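Replacing lost pieces for a secondhand shape sorter

Posted by Lempi Valtonen in Toys and Games, February 12, 2022
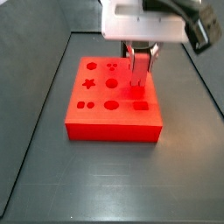 I run the toy shelf at a small playgroup and most of what we have is donated. We've been given a shape-sorting board with no shapes in it. There was no box and no leaflet either, and I can't find a maker's name on it. The children like putting their fingers in the holes but it would be a lot more use with the pieces.

I wrote to a shop called Skurer that sells spares for games, and they only do dice, counters and jigsaw trays. A whole new sorter is well outside what we can spend before June, when our next bit of money comes in. Can pieces be bought separately, or is it better to make them? If I make them, what do I use and how do I get the sizes right? The group takes children from 18 months up, so they need to stand being chewed.

Trevor Inskip

You won't find loose pieces unless you know the maker, and even then most of them don't sell spares. Sizes differ from one sorter to the next and a piece that is slightly too big is no good at all. I'd make them. I did a set for my granddaughter a few winters ago.

Take a rubbing first. Lay thin paper over the top, hold it still and go over it with the side of a soft pencil until the edges of the holes show. Cut the paper shapes out and try each one in its hole. Trim them until they drop in without touching the sides, then trim a little more. You want a gap of 2 mm all round for small hands.

For wood I used beech offcuts. Pine dents and the corners of a star will split off it. Glue the paper on, cut outside the line with a coping saw and sand back to it. Do the round ones from dowel, it saves a lot of time. Make them tall enough to stand well proud of the board when they're in, otherwise the children can't get them out again and you'll be tipping it upside down all morning.

Finish with something sold as safe for toys. I use a plain oil and give it 4 coats, leaving each one a full day. Don't use leftover varnish from the shed.

One warning about small round holes. A peg that fits a small hole is a choking risk for under threes. I would leave those holes empty, or keep the pegs in a tin for the older ones and count them back in — the second way only works if somebody really does it.

Pascal Ruppert

charity shops. we got a bag of mixed blocks for next to nothing and half of them fitted

Trinidad Castillo

Trevor's way is good but the star is hard work with a hand saw. Try asking at a secondary school with a workshop, or a repair café if you have one near you. Ours cut a set from my paper patterns and only asked for the price of the wood.

I'd be careful with mixed blocks from a charity shop. Old paint is the worry, and you can't tell by looking. Plain unpainted ones are fine after a wipe with soapy water and a good dry.

Also write the date you made them on the underside of one piece, in pencil, before you oil it. Our insurers asked how old the home-made toys were and I had no idea.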